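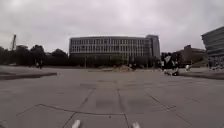
Montri Onsri told the site meeting at Wudau that staff had asked for a promise on hours before they asked anything about the machines, and that the promise should be written down before the first survey round began. It was. The text was agreed in November and is now part of the working terms for the grounds department.

GROUND SURVEY ROBOTS ENTER REGULAR SERVICE AT WUDAU
Sturmont confirms no loss of posts and publishes the new pattern of work

WUDAU. Sturmont, which manages the grounds and shared open spaces at Wudau, has today confirmed that the robots of the Gurkura project will move from trial to regular service on the paved areas of the site. The decision follows a trial of 14 weeks, during which the machines made survey rounds across the paving while the square remained open to people on foot.

The purpose of the project is a limited one. The robots travel over the slabs and record the state of the surface, including the joints, stains, raised edges and anything left lying on the ground. The record is then passed to the grounds department, whose staff decide what should be repaired, cleaned or left alone. No repair is carried out by a machine, and no repair is ordered by one.

Until now this survey has been done on foot. Members of the department walked the paving in sections, noted faults on paper and copied their notes into the maintenance register at the end of the shift. In wet months the paper round was often put off, and faults were sometimes entered twice under different names. The department has 18 staff, and before the trial every one of them took a turn at the survey.

Under the new pattern, the full paper round comes to an end. Staff will continue to inspect steps, drains, planting beds and the edges of buildings in person, as the robots are not used in those places. Hours, grades and rates of pay are unchanged, and the allowance formerly paid for early survey turns will be kept by those who received it before the trial.
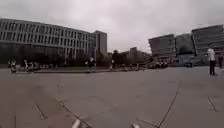
What changes for the grounds department

The main change is to the start of the day. Survey turns used to begin at 6 a.m. The shift will now begin at 7 a.m., and the first half hour is set aside for reading the results of the previous round. Each entry shows a place on the site plan together with an image of the slab. A member of staff accepts it, rejects it or marks it for a visit.

Sturmont recognises that reading a screen is different work from walking a square, and that some employees preferred the walk. Reading turns are therefore shared across the department and may be exchanged by agreement. An employee who does not wish to take reading turns may ask to be left off the list, and no reason has to be given.

Three robots will be kept at Wudau. Two are for regular rounds and the third is held in reserve for use during servicing. A member of staff is named as round lead for each outing. The round lead sets the route, is present on the square while the machine is moving and has full authority to stop it. Stopping a round does not count against the round lead in any way, and the stop is recorded without the name of the person who made it.

Training for round leads lasts two days. It covers route setting, safe handling, the stop control and what to do when a member of the public steps into the path of the machine. The training is given in paid time. Employees who complete it may also be asked to check the route plan after building work or deliveries, when sand, sacks or other material may be standing on the paving for a time.

The open square

Most of the survey area is open paving, crossed through the day by people walking between buildings. The trial gave a good deal of attention to this. The machines are set to keep a slow walking pace and to stop when someone comes close in front of them. They do not sound a warning or ask people to move. During the trial several visitors asked whether they ought to step aside, and notices have since been written to explain that they need not.

Grounds staff reported that the questions took up more of their time than the machines did. Round leads will accordingly carry a printed card to hand out, and the length of each round has been increased to allow for conversation. Sturmont regards this as ordinary working time.

Joints between slabs proved harder to record than broken corners. Dark lines and old stains were at first entered as damage in large numbers, and the register had to be cleared by hand on more than one occasion. The rules for entry were changed after staff marked up a set of results themselves. A stain is now recorded once and then ignored unless it grows or changes shape. 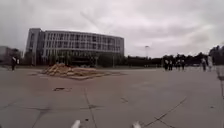 Will the images from the rounds be used to check on staff or on people crossing the square?

They will not. The images are kept for the survey of the ground and for the safe movement of the machine. They may not be used to judge the work, timekeeping or conduct of any employee, and this is set out in the agreement with the department. Images in which people appear are blurred before they reach the maintenance register, and the originals are deleted when the round has been accepted. Requests to see them for any other purpose will be refused unless the law requires otherwise.

The same terms bind Thammasiri, the company that services the machines and maintains the software. Thammasiri's technicians may view original images only when a fault in the movement of a robot is under investigation, and only with the round lead or a deputy present.

The agreement on employment

Sturmont has undertaken that no post in the grounds department will be removed, merged or left vacant as a result of the Gurkura project. Time released from the paper survey has been given to repair and planting, both of which had fallen behind. The department asked for this in writing, together with a right to review the arrangement each year, and both points were accepted.

The agreement also states that a fault missed by the survey is not to be treated as a fault missed by a member of staff. Employees who notice damage during other work should report it in the usual way, whether or not it appears in the latest results. Reports made by hand will be dealt with in the same order as reports from the robots, with anything likely to cause a fall taken first.

Some matters are still open. The department has asked for a covered place near the square in which round leads can wait between outings, and a site has not been found. The screens used for reading results are too dim for use outdoors and are to be replaced. Work in heavy rain remains suspended until the service terms with Thammasiri have been extended to cover it.

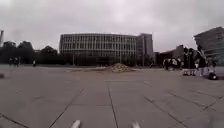 By Montri Onsri
Grounds Operations, Wudau

I was asked to add a few words to this announcement on behalf of those who will work with the machines each day, and I am glad to do so.

I have done the paper survey in all seasons. It teaches a person the site very well. New employees learned from it which slabs rock and where water stands after a storm, and I was concerned that this knowledge would be lost if the walk was lost. For that reason we asked that every new member of the department should still walk the whole site on foot with an experienced colleague before taking any reading turns. Sturmont agreed, and the walk is now part of the first month of employment.

The trial was uneven. In the first weeks we spent longer correcting the results than we would have spent on the old round, and I said so at the time. The results became useful once the people who knew the paving were allowed to change the rules for recording it. I would advise any department in a similar position to ask for that at the start.

What I notice most now is the state of the register. When a colleague goes out to reset a slab, the place is marked properly and the picture is there to look at. We used to send two people to find a fault from a line of handwriting, and sometimes they came back without having found it. The repair itself is done as it always was, with the same tools and the same sore knees.

I remain of the view that the machines should stay off the steps and away from the planting beds, and I was pleased to see this kept in the final terms.

Further information

The agreement between Sturmont and the grounds department can be read at the site office in Wudau, where copies of the route plan are also held. Employees of other departments who wish to attend a round may apply to the round lead in advance. Questions from the press should be addressed to the Sturmont press office and marked "Gurkura". Requests to film on the square need separate permission and should be made before travelling to the site.

ENDS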